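I finally made it to the open day at Dralthorpe in May, after missing it twice, and I'm still buzzing a bit. I went in expecting a polite walk past some machines behind glass. What I got was an afternoon standing at a table with people who really wanted to show me things!

Meron Dinsa ran the session I'd signed up for, which was all about cloth. There were 15 of us squeezed in. She began by saying that fabric is still one of the hardest things you can hand to a robot, and then spent an hour showing us why. A box stays the shape of a box. A shirt is a different shape every time you put it down.

Her group teaches by hand. You hold a gripper, you do the job yourself, and the recording goes into the training set for the arm. They want 2000 of these before summer is out, and they still have a long way to go (I did offer to come back). 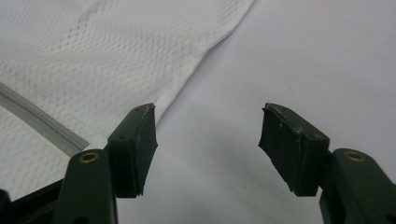
The hard part is going in shallow enough. My first few tries I either pushed down too far or closed on nothing, and white on white makes it tricky to judge where the edge is. Darragh Keane told me to slow down and come in from the side - much better. I had 4 turns in the end and would happily have taken more.

Later we watched the arm try it alone, running on what it had learned so far. It missed, backed off, and went again, and the whole room leaned in. I asked far too many questions about how it knows when to let go, and Meron answered every one of them.

They're planning another one in the fall. I've already put my name down.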